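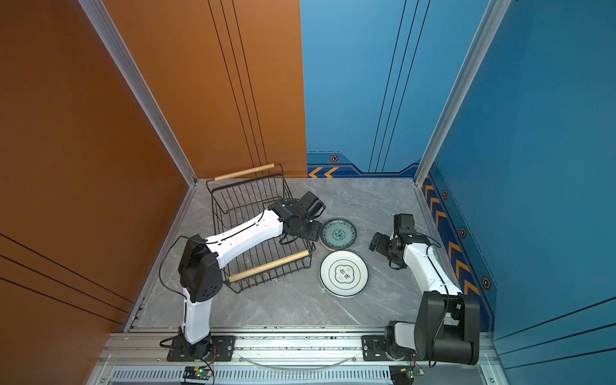 Kitchen Facts That Might Not Be Facts
By Kátia Brito

Grown-ups say a lot of things in kitchens. "Don't worry, it was only on the floor for a second." "Put salt in, it'll boil faster." They say these things in a very sure voice, and usually they heard them from another grown-up who also had a very sure voice.

A sure voice is not evidence. Evidence is what you get when somebody checks. So let's take some famous kitchen facts and be a little bit difficult about them. You are allowed to be difficult about mine, too.

Is food safe if you pick it up in five seconds?

Say you drop a slice of apple. Someone yells "five-second rule!" and you eat it. The idea is that germs need some time before they can climb on board.

Think about that. Germs such as bacteria don't have watches. Most of them don't go walking around after your apple, either. When the wet side of the apple lands, it touches whatever was already on the floor, and some of it sticks. That can happen in less than a second.

Scientists have tested this with different foods and different floors. They found that leaving food down longer often does let more bacteria move over, so time matters a bit. But wetness matters more. Watermelon picks up a lot. A dry gummy candy picks up much less. Carpet, oddly, passes along less than smooth tile does.

So is the rule true? Not the way people use it. Five seconds isn't a magic line. Somebody probably picked five because it's about how long it takes to bend down.

Does salt make water boil faster?

I believed this one until I was a grown woman, which is embarrassing.

Boiling is what happens when water gets hot enough to turn into bubbles of steam all the way through, and near the ocean that happens at 212 degrees Fahrenheit. Adding salt makes the boiling point go up. Up! That would mean your salty water has to get hotter before it boils.

Before you run off to tell your family they've been slowing down dinner for years, be suspicious of that too. A normal spoonful of salt in a big pot changes the boiling point by so little that you'd never notice it waiting by the stove. The salt is there for flavor.

Then why do people swear they've seen it work? Throw salt into water that is very hot already and you get a sudden rush of bubbles. It looks just like boiling. What's going on is that the grains give bubbles a place to form. The rush dies down quickly, but by then somebody has said "See?"

Watch out for "See?" It's a word people use when they want you to stop looking.

Does water always boil at 212 degrees?

You may have noticed that I said "near the ocean." Good, if you did. If you didn't, go back and see how easily that slipped past.

When I was ten, my family moved to Flollano, up in the mountains, and my grandmother complained that the beans there were stubborn. She had cooked beans in Conceição her whole life and she knew how long beans took. In Flollano they were still hard when they should have been soft. She blamed the beans. Then she blamed the pot.

It was the air. High on a mountain there is less air above you, so it doesn't press down as hard on the water. With less pressing on it, water can boil at a lower temperature. In our kitchen it boiled at 202 degrees. The pot was bubbling away as hard as it could, but it was a cooler kind of bubbling, and beans cook more slowly in cooler water.

Turning up the burner doesn't fix this. Boiling water in an open pot stays near its boiling point, however big the flame is. You just run out of water sooner. My grandmother did not accept this explanation and bought a different brand of beans.

Is metal colder than wood?

Find something made of metal and something made of wood that have both been in the same room all night. A spoon and a cutting board will do. Touch one, then the other. The metal feels colder, doesn't it?
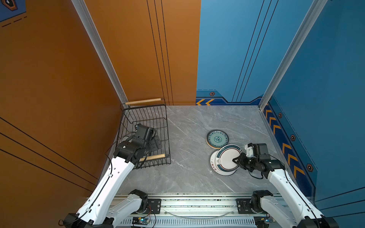 Wire and wood on the same basket. Which part would feel colder to your fingers?

Now here's the annoying part. If they have been sitting in the same room for long enough, away from the stove and the sunny window, they are the same temperature. You can check with a thermometer, the kind that sticks on or points at things. Ask before you borrow it.

Your skin is warmer than the room. When you touch something, heat moves out of your finger and into it. Metal carries heat away fast. Wood carries it away slowly. Your finger isn't a very good thermometer, because what it mostly notices is how fast it is losing heat. Fast feels cold.

So "metal feels colder" is true and "metal is colder" is false, and those two sentences are nearly the same sentence. A lot of wrong facts get made that way. Somebody notices a real thing, then says one word too many about it.

Here is a way to catch the difference. Put one ice cube on a metal tray and another the same size on a wooden board. Guess which will melt first. Write your guess down, so you can't pretend later that you guessed something else. (I have pretended this. Most people have.)

Many people guess that the ice will last longer on the "cold" metal. It should melt sooner there, because heat gets through the metal to the ice more easily. Try it and see if I'm right.

Does soap kill germs on dishes?

The front of my dish soap bottle has a picture of a shining plate on it. The bottle is called Kitorell and it smells like lemons that have never met a tree. My nephew told me that soap "kills everything." I asked how he knew. He said it was soap.

Soap does damage some germs, because it can break open the oily coat that certain ones have. But a big part of the job is simpler. One end of a soap molecule grabs on to water, and the other end grabs on to grease. When you scrub, grease and the germs stuck in it get lifted off, and the rinse water carries them down the drain. They don't all have to be dead. They just have to be gone.

That's why the scrubbing counts. A greasy plate that sits in a sink of soapy water and then comes straight out again hasn't had much done to it, no matter how lemony it smells.

And what about the sponge? I bought a Fokico sponge because the wrapper said FRESH in green letters. Fresh compared with what? For how long? It didn't say. Any sponge that stays damp and has crumbs in it is a comfortable place for bacteria, and I don't think they read the wrapper. Let it dry out between uses, and replace it when it gets gross.
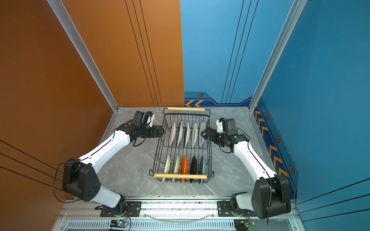

Does cold kill germs in the fridge?

No, mostly. A refrigerator should be at 40 degrees Fahrenheit or a little below. At that temperature most of the bacteria that make people sick grow very slowly, or stop growing for a while. They are not dead. Put the chicken salad back out on a warm porch and they get going again.

Even a freezer leaves plenty of them alive. So "it was in the fridge" doesn't mean that something is fine forever. I once found a yogurt in my own fridge that was 42 days past the date on its lid. I didn't run an experiment on that one, and you shouldn't either.

How to be difficult without being a pain

Now that you've practiced, you may want to do it to everyone. Go easy. If your uncle is carrying a hot pan, that isn't the time to ask for his evidence.

Some questions that work pretty well:

How do you know?
Did anybody check, and how many times?
What would we see if it was wrong?
Is the person who told you also selling it?

The second one is worth slowing down for. If you melt two ice cubes one time, and the metal one wins, it could be that your cube was a bit smaller. Do it again. Swap the cubes around. A class I visited in April did the ice test 17 times, and one time the wood won. They wanted to leave that one out of their chart. I asked them to keep it in. Maybe the board had been near the heater, or maybe somebody started late. They never found out, and the chart says so in purple marker.

Last thing. Everything on this page came to you in a fairly sure voice. You can test the ice, the salt and the spoon in your own kitchen with a grown-up around. For the mountain one you'll need a mountain, or a friend who lives on one and owns a thermometer.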